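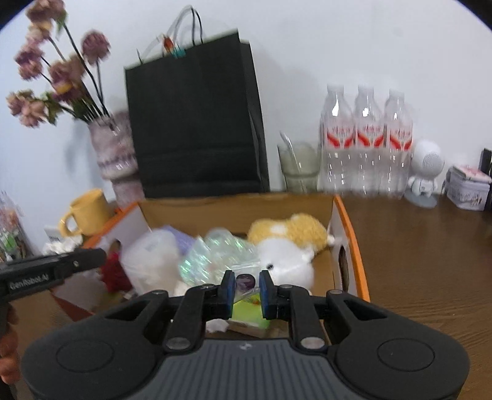
3. Setting up your Gurnik audio guide for the Horkville old town walk

The walk has 14 stops. It begins at the Markent Gate and finishes at the Ahn sundial, on the south wall of the observatory tower.

3.1 Before you leave the desk

1. Hold the power key until the small light becomes green.
2. Choose your language with the arrow keys, then press OK.
3. Plug in the headphones. The loudspeaker switches off by itself.
4. Enter 7 and press OK. You should hear the bells of the town hall. If you hear nothing, bring the guide back to the desk and ask for another one.

Note: The volume returns to the middle level each time you switch on the guide.
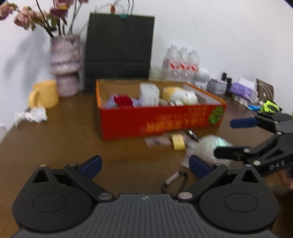 Jae-hoon Yeo

3.2 During the walk

1. At each stop, look for the blue plate with the number. Most plates are at eye level, but the one at the fish market is low, near the pump.
2. Enter the number and press OK. To hear the text again, press OK two times.
3. For the longer story of the building, press the star key. Not every stop has one.

Between the bridge and the observatory there are some 600 meters without a stop. The guide goes to sleep on this part - press any key to wake it.

Caution: The tower has 346 steps and the stairs are narrow. Please take off the headphones before you go up, and let people coming down pass first.

3.3 Returning the guide

Switch it off, wind the cable loosely and give it back at the desk before 6 p.m. In February the desk closes at 4 p.m.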